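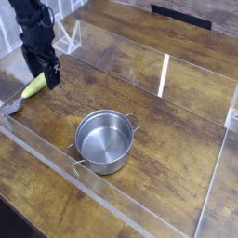

Shahab Sadeghi wrote:

> Dear all,
>
> We have now had the third guest this season who came long after the check-in time and was angry that somebody was not standing at the door. Our house rules say check-in until 10 in the evening. It is in the confirmation, it is in the reminder, and it is on the website. People still write to me from a motorway services to say they will be there by midnight.
>
> My wife wants a key safe on the wall next to the side door. I am not so keen. Our front door is also the door of our own home, and I do not like the thought of strangers letting themselves in while we sleep. The other way is to charge for late arrival, but then I am afraid of the reviews.
>
> Does anybody here have a key safe or a code lock in a house where the family also lives? Was the insurance difficult? And do you charge for late arrival, yes or no?
>
> Regards from Korthorpe,
> Shahab

Dear Shahab, dear list,

We have had a code lock at our house in Ostdale for two seasons now, so I can tell you how it has gone with us. Please excuse the length. I started to write only a few lines and then I saw that the few lines would give a wrong idea.

Our situation is similar to yours. The guest rooms are upstairs at the front and we live at the back on the ground floor. There is one hall that everybody uses. Before we had the lock, I waited up for late guests, and in August this meant that I went to bed very late and then had to get up to do the breakfasts. I was not a friendly host in that month. One evening I fell asleep in the chair in the hall and the guests telephoned me from the garden, because they did not want to ring the bell and wake the other people. They were very polite and I was very ashamed.

First we tried the key safe, the small metal box with number wheels. It was cheap and I fixed it myself. The trouble was that the numbers could not be read in the dark, even with the outside lamp on, because the lamp hangs above it and a person's own head makes the shadow. Also the guests forgot to push the wheels round again after they had taken the key, so the box stood there showing the right code to the whole street. And I often forgot to change the code between guests. I say this openly. If you are better organised than me, perhaps it is no problem for you.

After that we went to an electronic lock from Lenier. It was not cheap. With the new door plate, the fitting and a second keypad on the inner door, we paid 1,913 in total. The inner door was the part my husband did not want to pay for, and I would say to you that it is the most important part. It divides the hall, so that a late guest comes in at the front door and can go only up the stairs. Our own part of the house stays locked. I sleep quite differently since we have that door. Before it, I listened to every step.

Every booking receives its own code, which works from the afternoon of arrival until the morning of departure. Our booking calendar is the De Bruijn one, and the two programs do not speak to each other, so I type the codes in by hand. It takes me a few minutes with my coffee. I have made a mistake with it 3 times. Twice I noticed it myself and once the guest noticed it, in the rain.
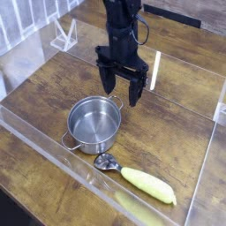
Small stainless steel pot.

About the insurance. I telephoned before we bought anything, and I advise you to do the same. Ours asked if there would be any sign on the door if somebody broke in. With the key safe they were not happy, as a thief who has the code leaves no damage, and then it is difficult to make a claim. With the electronic lock they accepted it, on the condition that the codes are changed for each guest and that the lock keeps a list of the times when it was opened. They wanted this in writing from us. The premium stayed the same. But your company may have other rules, and I would not want you to rely on what mine has said.

Please ask also about fire safety. The door must open from the inside without any code or key. With us this was already so with the front door, but for the inner door the fitter had to come back with a different handle.

Now your question about charging. We tried this as well, for one spring. We asked a small fee for arrival after 10, and I took it away again. Most of the guests paid without a word, but the few who did not want to pay made long conversations at the door, at exactly the hour when I wanted to be in bed. The money was not worth it. Now we write: "From 10 in the evening you can let yourself in with your code. We will meet you at breakfast." I find the tone is better and the guests do what it says.

Some small matters which I would have liked to know before:

We send the code on the day of arrival and not with the confirmation. If it comes weeks before, they cannot find it again.

I put a card with the guest's first name on the stairs, and an arrow to the room. In the beginning I did not do this, and a gentleman tried the handle of every room on the landing. The ladies in room 2 were not pleased.

Keep one real key with a neighbour. The battery gives a warning when it becomes low, but the warning is a small red light and I had thought that it was always red.

Leave a light on in the hall. We have one with a sensor, but it went off too early for people with heavy suitcases, and I had to find out how to set it for longer.

As for strangers in the house while you sleep, I understand this feeling very well. I can only say that they are strangers also when I have shaken their hand in the hall. What I do miss is seeing the people when they arrive. In the first evening you learn who is tired, who has a bad knee and should have the lower room, who does not eat eggs. Now I learn it at breakfast and sometimes it is a little late for the eggs. For this reason I still go to the door for everybody who comes at a normal hour, and the lock is only for the others.

If you would like, I can send you the text of our arrival message. It exists in English and Dutch. The German one I have translated myself and I would be glad if somebody on the list would look at it before more guests must read it.

One question back to you: do you take a telephone number from each guest at booking? With the bookings that come through the big websites I often get only a number that does not work, and I wonder how others manage it.

With kind regards,

Anderson Quintana
Ostdale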